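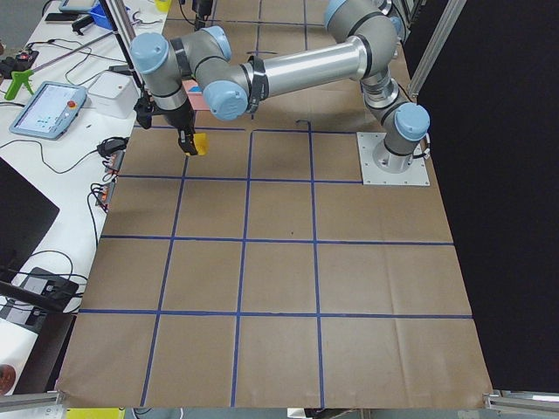

by Siltumness

The developer behind Pace works from a rented room over a bakery in Jarthorpe, and prefers not to have his name in articles. The company name is enough, he says. The company is Selside, and for most of its life it has been him and a part-time colleague who answers the support email in the mornings.

Pace renames files in bulk. You point it at a folder, tell it how you want the names to look, check the list of old and new names side by side, and press the button. It runs on Windows, with a Linux version that he describes as "usable, with patience". I have used it on and off for my own scanned paperwork, and I went to see him because the new version changes how rules are saved, which has upset some of the regular users.

He started writing it for a relative who worked in a records office. "They had scanned a lot of plans, and the scanner called every one of them Scan, with a number after it. Somebody was opening each file, reading the title off the drawing and typing it in. I wrote a little script that took the names from a spreadsheet and matched them up. It was ugly, but it did the job."

The script became a program with a window because the records office could not be expected to type commands. Other offices asked for it. He gave it away at first, then began charging when the questions were taking up his evenings.

I asked why anyone would pay for a renaming tool when there are plenty of free ones.

"Some people shouldn't," he said. "If you have a folder of holiday photos and you want them numbered, Windows will do that. There are free programs that do far more. I tell people that by email every week. The ones who pay are usually renaming things that matter to somebody else, and they want to see what is going to happen before it happens. They also want to be able to put it back."

Putting it back is the part of Pace he has spent the most time on. Every job writes a log to the folder it worked in, a plain text file with the old name and the new name on each line. If the program is removed, or the computer is replaced, the log is still there and can be read in any editor. Earlier versions kept this record in a database in the user's profile, and he regards that as the worst decision he has made.

"A customer had a new computer, and the old one had been wiped. She had renamed a whole archive with the wrong rule and wanted to undo it. The undo history was on the disk that had been wiped. I had to tell her there was nothing I could do. After that I moved the log."

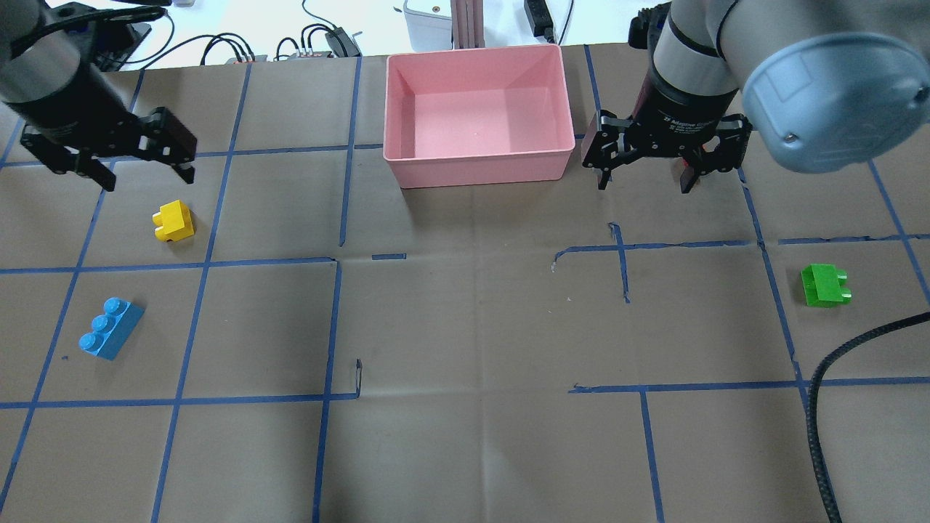

The saved rules are a similar story, although this time the users are less pleased. Until now, Pace kept rules inside the program and you picked them from a drop-down list. In version 3 each rule is a small file that can be copied, emailed or kept on a shared drive. Old rules are brought across the first time the new version is opened, but the drop-down list has gone, replaced by a panel that shows the contents of a folder.

Several people on the support forum have asked for the list to be brought back. One of them has over 400 rules, built up for different clients, and found them sorted by alphabet where he had arranged them by hand.

"I hadn't thought about that," he said. "I have perhaps a dozen rules myself. I assumed everybody was like me. He sent me a screenshot and I could see the problem straight away – he knew where everything was by its position, and I had moved it all." A manual sort order is being tested now. The drop-down list will not return, though, and he was quite firm on that. It was limited in how much text it could show, and people were choosing the wrong rule when two began with the same words.

We talked for a while about names themselves, which he has more opinions on than I expected. He does not like spaces in file names but has given up arguing the point. He does like dates written with the year first, as they sort properly in any program. The most common mistake he sees is putting too much into the name.

"People try to make the file name do the work of a catalogue. They want the client, the project, the date, the version, who approved it and what it's for. Then the path gets too long, and it won't copy to the server, and they write to me. Put the things in the name that you will look for. Put the rest in a spreadsheet."

Long paths account for a good share of the support email. Windows can be set to accept them, but not every program on the machine will cope afterwards, so a file renamed without complaint in Pace may refuse to open in something else. The new version marks these in orange on the preview list. It does not stop you from going ahead. An earlier test version did, and the testers found it annoying, particularly those whose software handled long paths perfectly well.

Accented letters are the other regular trouble. The same letter can be stored in 2 ways, and names that look identical on the screen can be different to the computer. This tends to show up when files have come from a Mac. Pace now has a tick box to make them all the same, which is switched off to begin with.

"I thought about having it on," he said. "But it changes names that the user didn't ask to change. They look at the list and see old and new names that appear to be exactly alike, and they think the program has gone wrong. So it's off, and there's a paragraph in the help."

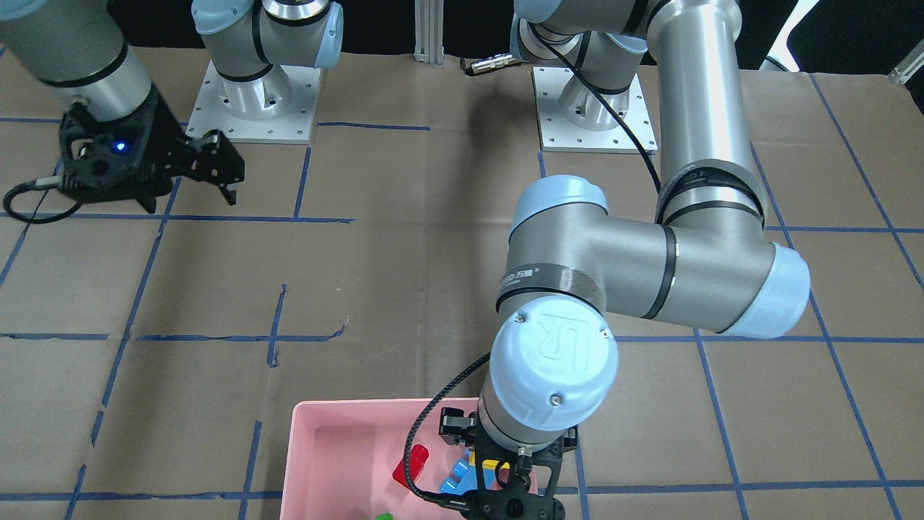
I asked who reads the help. He laughed and said that his colleague does. She rewrote most of it over the winter, working from the questions people had sent in. The old help was arranged by menu, so you had to know which menu you needed before you could look it up. Hers is arranged by what you are trying to do: take something out of the middle of a name, add leading zeros, swap a surname and a first name round. It can be downloaded as a single page for people whose work machines are kept off the internet.

The licence is bought once and covers 2 computers. He has been advised to move to a subscription and has looked at the sums more than once. A subscription would bring in steadier money, but many of his customers are small offices and parish archives that find it hard to approve a payment that comes round again. Upgrades to a new main version are charged at a reduced price, and anyone who bought Pace since March gets the new one free.

There is no online version and he does not plan one. Files would have to be uploaded or the browser given access to the folder, and he does not want to be responsible for either. He is also wary of the requests he now gets for a feature that would read each document and suggest a name for it. He has tried it on his own invoices.

"Most of them were right. Some had the wrong date, because it had picked up the date payment was due. You would still have to check every one. If somebody can show me a good way of checking them, I'll look at it again."

What he would like to do next is smaller. The preview list is slow with very large folders, and scrolling it while the new names are still being worked out makes the window stick. He knows what causes it and has put off the fix, as it means rewriting a part of the program that goes back to the records office script. After that he wants to get the Linux version to the point where he no longer has to apologise for it.

The sort order change should be out in the next small update, once the man with all the rules has had a go with it. Updates are posted on a Monday, so that there is someone at the desk for the rest of the week if anything breaks.

Search this site Enter keywords Search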